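Ulten support - ticket: Vara gripper kit, soft item picking
Status: open, waiting on customer

Update, 2:40 pm
Swapped in the new fingertips and wow, what a difference! Crumpled tissue in an open cardboard box used to be our worst case. Ran 40 picks, 9 misses. The old tips missed more than they caught.

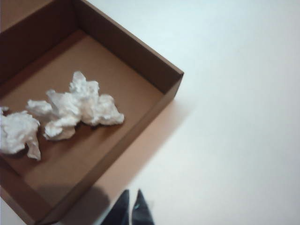

The misses left over are nearly all close to the walls, so I dropped the approach speed to 8 and tried again near the side - better, but two stalls with "depth low" in the log. Firmware is the November one.

Reply from Ulten
Great numbers! Please rerun the wrist calibration and send us the log from the next stall.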